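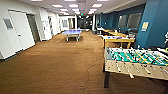

*Recreation area looking down its length, ceiling panels on.*

2025-02-20

Lighting and glare survey, recreation area, Bristlow building. Readings by me, second pair of eyes Yung-ching Poon. Purpose is to decide whether the ceiling panels need diffusers before the room goes over to mixed use in June, and whether the tables can stay where they are.

Meter: the Drornura handheld, zeroed with the cap on. Range set to 1,000 lux for everything indoors. At the window at the far end it went over 1,000 with the sensor facing out, so that reading is discarded and will have to be repeated on the next range up. Sensor held flat at tabletop height otherwise.

Nearer yellow-topped table, middle: 204 lux. Low for reading and writing, adequate for board games. Far end, by the dark corridor: 100 lux. Repeated once, same figure. The drop is more than I would expect from spacing alone and I suspect the dark surfaces down there. Doors and left wall are white and throw a fair amount back, the blue wall on the right much less. The soffit on that side may also be costing us something along the wall, not measured separately.

The floor was checked for reflections by eye only, standing and seated. Soft patches on the planks in the table area, nothing with a hard edge. Not a concern.

The wall panels above the sofa are a different matter. Yung-ching sat at the tables and marked where a ceiling light came back at her. From

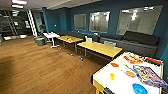 two of the seats she had a reflection at eye level that did not go away when she leaned either side. Turning the table a quarter turn cured one and made the other worse. The castors make this easy to try, so we tried it several ways and put everything back afterwards. Positions are on the tape sketch in the Sampaio folder.

Options as discussed:

- Lukunetti film on the wall panels. Cheapest. Would spoil them for writing on, if anyone wants that.
- Diffusers on the nearest ceiling panels only. Loses light we are already short of.
- Move the tables further from the sofa. Free, but narrows the way through. 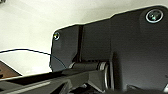 Finish matters more than colour for stray highlights, and I want that in the spec for anything new that goes in the room. A matt dark surface is the safe choice but still not a dead one. The charcoal gripper housing has a faint sheen where the light strikes its upper face, and the bright metal on it is far worse: the silver collar at the end of the hinge rod and the ring round the large screw both catch the light well before the plate does. Same argument for table legs and panel trim. Ask for matt on flat faces and dull fixings to go with it, no polished rings or caps.

Anselmo Falcão to price the film and the diffusers as separate lines. I have asked him for a sample piece of the film large enough to cover the worst patch on the rightmost wall panel.

To do:

- repeat the window reading on the higher range
- evening set with no daylight, same positions
- one row of readings along the blue wall under the soffit
- check the meter against the bench unit, last done before my time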